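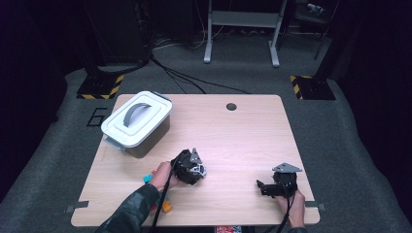 Yareli Tapia objected at the first seminar that a power ranking measures the fans who make it and says very little about the series. Her position was that the strength of a character in serialized manga is whatever the current chapter requires, so any ordered list is out of date once the next chapter appears. The group kept the objection in the report and used it to set the research question.

Power Consistency in Serialized Fantasy Manga: A Chapter-Level Study of Tutia
Final report, Popular Narrative Methods
Chukwuemeka Yusuf, Yareli Tapia, Arnar Bach
Supervisor: Elspeth Aitken

1. Question

Tutia is a fantasy manga set in a port city where debts can be sworn to the sea. A person who swears a debt receives an ability, and the ability grows as the debt goes unpaid. The system is explained early, in the third chapter, and the rules are restated by several characters later on. This makes the series suitable for testing. If the rules are applied as stated, the outcome of a fight should be predictable from the size and age of each fighter's debt. If outcomes depart from the rules, the departures can be located and compared with what the plot needed at that point.

The question was therefore: how often does the stated system predict the winner, and where does it fail?

2. Material

The study covers the first two arcs, Kistell and Vingate. The Kistell arc takes place in the lower harbor and introduces the main cast. The Vingate arc moves to the toll gates above the city and brings in the older debtors. The third arc, Brøndum, was still running when the work began in August and was left out.

A fight was included if it met two conditions. Both sides had to use a sworn ability, and one side had to be shown losing, yielding or leaving. Training matches were excluded. This gave 15 fights. Fights interrupted by a third party were counted only if the interruption came after one side had yielded.

3. Method

Each fight was coded separately by two readers. The readers recorded the size of each debt on a scale from 1 to 7, using only what had been stated in the text before the fight started. They also recorded whether the debt was older or newer than the opponent's. The prediction was taken from these values alone. Where size and age pointed in different directions, size was given priority, following the gatekeeper's explanation in the Vingate arc.

Disagreements were settled by a third reader. Most of them concerned debts that are described in words and never in amounts. The harbor pilot's debt, for example, is called "more than a ship" by one character and "a season's catch" by another. The group used the later statement in such cases. This rule was fixed before coding and was not changed.

The reading was done from the English edition. Þröstur Ketilsson compared the disputed passages with the original text and found one case in which the translation had weakened a statement about age. The coding for that fight was corrected.

4. Results

The system predicted the winner in 12 of the 15 fights. The 3 failures were not spread evenly. All of them fall in the Vingate arc, and 2 of the 3 involve the same character, the toll collector's daughter.

In her first fight she holds a small, recent debt and defeats a debtor with a much larger one. The text gives no reason at the time. Seven chapters later it is revealed that she had inherited her father's debt without knowing it. With the inherited debt included, her first win is consistent with the rules. Her second is not, as the inheritance has by then been paid off on the page.

The third failure is the bridge fight that closes the arc. The older debtor loses after hesitating. The rules contain nothing about hesitation, and no later chapter returns to it. The group classed this fight as an unexplained departure.

5. Discussion

The result gives partial support to Tapia's objection. In the Kistell arc, the stated system is enough to order the characters, and a ranking drawn up from it would hold for the full arc. In the Vingate arc, the order depends on information withheld from the reader, and a ranking made during publication would have been wrong for the toll collector's daughter.

It does not follow that the rules were dropped. A hidden debt is allowed by the system as explained, and two earlier scenes mention debts passing from parent to child. Yusuf read these scenes as preparation for the reveal. Bach considered them too general to count. The report records both readings.

6. Limits

The sample is small and comes from a single series. Giving size priority over age affects 2 of the predictions, and a different rule might have changed both. Fights decided by surprise or by terrain were coded in the same way as direct contests, which probably hides some variation.

The Brøndum arc introduces shared debts, which the present scale cannot handle. Extending the coding to it would require a separate value for each holder and a decision on how shared debts age.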